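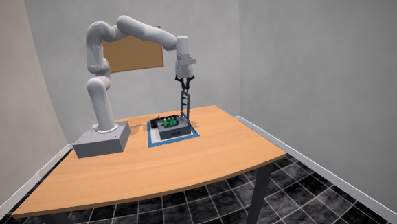 Ticket 114: Trultside bench, arm stops at frame handling step, operators doing it by hand
Site: Bullville
Opened by: Gion Kuster, second shift lead
Status: open, waiting on process change
The Trultside bench has been faulting at step 11 since the December changeover, and my people are back to handling frames by hand on most of the shift. It is the same fault every time, "position not reached," and then the arm waits for someone to clear it. I ran the job in the simulator to see if it was the program. The gripper has the frame by the very top, with the rest of it hanging down to the right side of the unit, so any small lean at the fingers is a bigger one at the bottom end. The simulator run did not fault.

Steps to reproduce
Load the standard job. Put a unit on the blue mat with the vents to the front. Start the cycle. Some units go through and some do not.

What we tried
Restarted the controller. No change.
Re-taught the pick point. Better for one shift, then the same as before.
Swapped the finger pads. No change.
Slowed step 11 to 69 percent speed. Fewer faults, but the bench falls behind the packing line and packing complains.

Reply from Hoani (Wernovance support)
Thanks for the log. I went through 96 cycles from it. The faulted ones are bunched after breaks and at shift start. Who places the units, and is there a written placement step?

Reply from Gion Kuster
Whoever is on the bench. There is no written step. Before the arm, one person did a unit from start to finish and it didn't matter where on the mat it sat, you just moved your hand. Now the same person loads units, clears faults and watches two benches. After break it is often somebody different from before break. Two of them line the unit up to the white border and the others set it down near the middle.

Reply from Hoani
That fits. The job expects the unit in the same place each time and there is nothing on the mat to locate it. The simulator puts it in the same place every run, so it won't show you this fault.

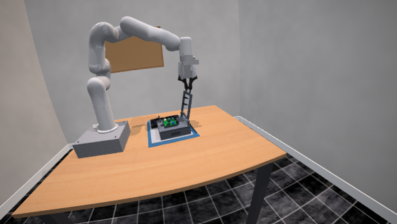 Simulator, step 11. Frame held by its top, lower end at the right edge of the unit.

Please try a corner stop on the mat, fixed at the back left, and put the speed back to normal. Check that it clears the black block on the left side of the unit before you fix it down. Send me the next full shift of logs.

Reply from Gion Kuster
Corner stop is on. Speed back to 100. First shift with it had two faults, both from the same operator, who had not been told about the stop. That one is on me.

I want to keep this ticket open for the other half of it. Clearing a fault takes a supervisor login, and on second shift that is only me. If I am at the other end of the building the bench sits. The operators know how to clear it, they have watched me do it all winter. Can they get their own login for step 11 faults only?

Reply from Hoani
Yes, there is an operator role that allows clear and resume but no teaching. Your site admin has to turn it on. I have attached the form. They will each need the short safety sign-off first.

Reply from Gion Kuster
Form sent to the day office. Sign-offs will be done at shift start, 2:30 pm. Placement step is written up and taped to the bench. Leave open until the logins work.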